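Acta de la reunión de software, proyecto Adeck
20 de marzo de 2023

Abrimos con un agradecimiento a todos, que la semana ha sido larga, y aprobamos el acta anterior sin cambios. El primer punto fue el control de los dos brazos.

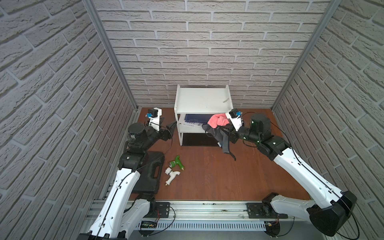
El planificador nuevo ya reserva el espacio delante de la estantería para un solo brazo cada vez, y nos alegró mucho ver que los avisos de colisión han bajado de 80 a 77 (poco, sí, pero por algo se empieza). Después hablamos de la segmentación de telas.

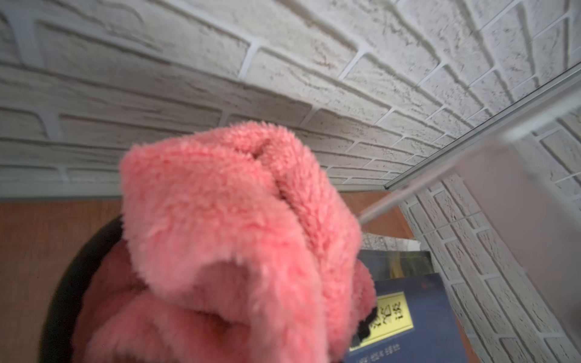 Tamara Ene pidió que los pliegues profundos se etiqueten aparte, pues la máscara se parte justo ahí. Acordado, con las 1.397 imágenes de Fabbri como punto de partida. 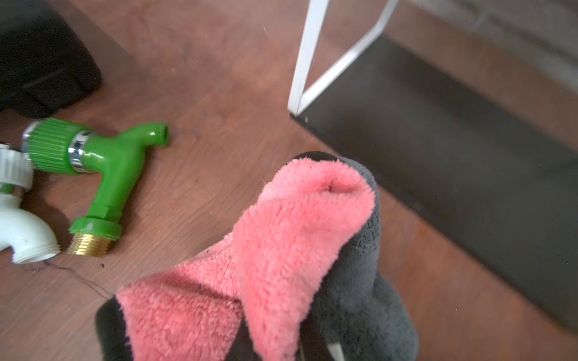

Queda pendiente la estimación del agarre con la cámara de muñeca, que Trorkent revisará con calma antes de junio. También se migrará el registro de trayectorias a Elico.

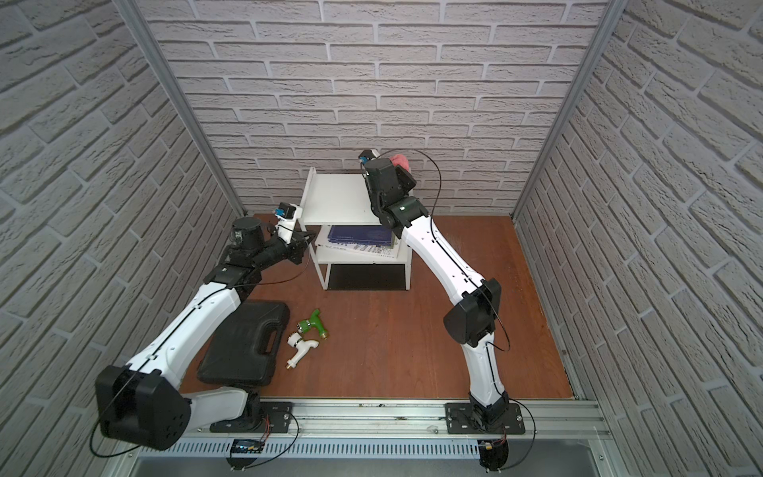
Los dos brazos y la estantería blanca, vista general.

Sin más asuntos, se levantó la sesión.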